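Remote teaching group, Rillham site
Minutes of the September meeting, start 4 p.m.
Chair: Prys Howells

1. Cables
Picking from the orange tray by remote control is still slow. The operators take the blue and white cables by the black sleeve.

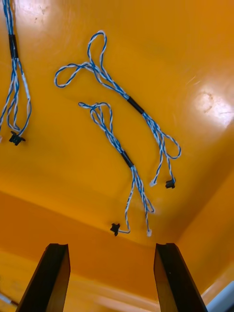 It was agreed to keep this rule for all new operators.

2. Table layout
Halonen asked that the steel tray stays in the middle.

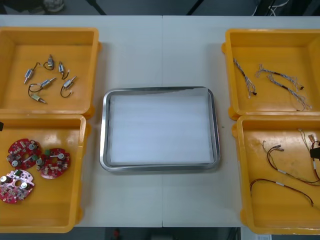
Table with four yellow bins and the steel tray

Accepted.

3. Round boards
Two operators close the fingers too early.
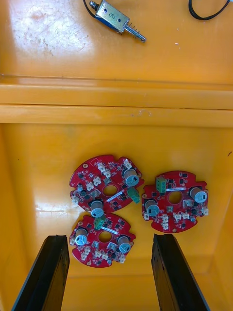 Kiveck will write a short instruction for the approach. Prys will check it.

4. Placing in the tray
Discussion about wires of different colors in one harness.

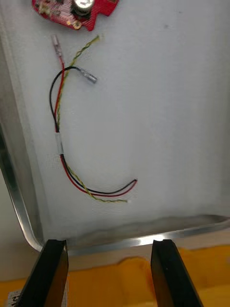
The operator should open the fingers slowly after placing. Recordings: 812 accepted, 13 to be repeated.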